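Notes – pantry talk, Lindgate library, Oct 12, 2020
(20 min plus questions. Water. Clicker is in coat pocket)

Start with the cupboard story. Mom's shelf paper, the can of pears older than me. Keep it short, went on too long last time.

Then straight in – who here knows what's in their kitchen right now? Hands. Don't wait for all of them.

What I did. Wrote down every food item we bought for a year, March to March. Every one. 1,978 items came in the door. 1,509 got eaten by us. The rest went to trash, the dog, or my sister in Ornard who will take anything.
PAUSE here. Let them do the subtraction.

Not a diet talk. Say that early, people tense up.

Where the waste was
– Fresh herbs. Worst by far. You need two sprigs, they sell you a bush.
– Bread ends.
– Snacks. This one surprised me. Thought snacks always got eaten. But the multipack has one flavor no one likes and it sits there till it goes stale.
– Sauces opened for one recipe. Hold up the fish sauce here (BRING THE FISH SAUCE)

Don't get stuck on the dates on labels, someone will ask, it's a whole other talk. Short answer: "best by" is mostly about quality, look at it and smell it, baby formula is the exception so go by the date. Move on.

What changed at home
Moved everything out of the deep cupboard. If you can't see it you buy it again – we had four jars of cumin. Shallow shelves, tall stuff at the back. One "eat me first" spot at eye level. Ours is a shoebox lid. Doesnt matter what.

Shopping list lives on the fridge. Whoever finishes it writes it down. My husband still doesn't. Get the laugh, keep going.

One night a week no shopping, cook from what's there. Kids called it Clurnico night, after the awful soup place on Joubert Street. It stuck. Tell the pickle omelet bit if time. Skip if past 12 minutes.

Second year: 1,827 items in. So yes, we bought less, but not by that much. Be straight about this. The big change was in what got eaten, and I quit counting trash in June so I can't give them a clean figure. Someone will push on this. Just say so.

Money – saved 80 dollars the first month, mostly from not buying doubles. It wasn't like that every month. Don't promise them 80.

Things I'd tell a freind starting out
Don't log for a year. Two weeks is plenty.
Empty one shelf, only one, and do it on a full stomach.
Buy the small jar even when the big one is cheaper per ounce.
Write the open date on the lid with a marker. Tape falls off in the fridge.
Snacks: buy one bag of the kind you like, skip the variety box.

Close on the pears. We did open them. Tell them what happened, then stop, no thank-you slide.
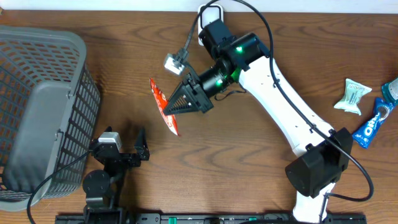 Questions – repeat each one into the mic, back row couldn't hear in March. If it's quiet, ask what the oldest thing in their freezer is. Handouts by the door, one per household, only printed the one stack. Have to be out by eight, they lock the side entrance and the car's on that side.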